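Home Guides Beat Making Gear Forum

Section 4: Setting up your first drum loop in Soko

Okay, your pads are lighting up and you can hear sound in your headphones, so let's get a beat going! I'm using the Kullotine kit all the way through because it comes with the download – any kit with a kick, a snare and a hat will do fine.

1. Open a new session and set the tempo to 45. Yes, it's slow. Hit the x2 button and you're at a nice head-nodding 90.

2. Drag the Kullotine kit onto track one.

3. Press Record, wait for the count-in, then play the kick on pad 1 and the snare on pad 5. Keep it simple for now.
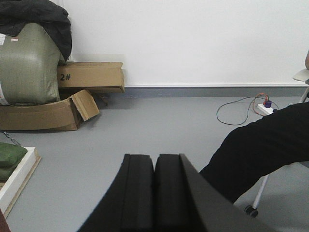

4. Tap Loop before the second bar ends. If you miss it, hit Undo and go again (I still miss it plenty).

5. Turn Swing up to 20. I like my hats a little lazy, and going much past that starts to sound drunk to me.

Note: Quantize is on when you first install. I switch it off for snares, under Settings > Timing.

Caution: turn your headphones down before you load a new kit. Some of the older ones are LOUD.

6. Save the loop with a name you'll recognize. I have a folder full of things called "beat new new" and I can't tell you what's in any of them.
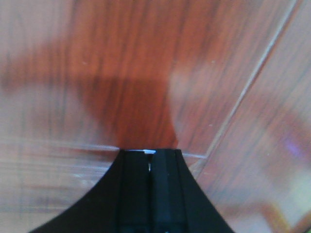
Prerno wrote in to say that step 4 works differently with a foot pedal: you press it on the first beat of bar three, and Soko trims the extra for you. I tried it on Tuesday and it does – great if both hands are busy on the pads.

7. To add a sample, open track two and choose Import. WAV files only.

573 shares 20 comments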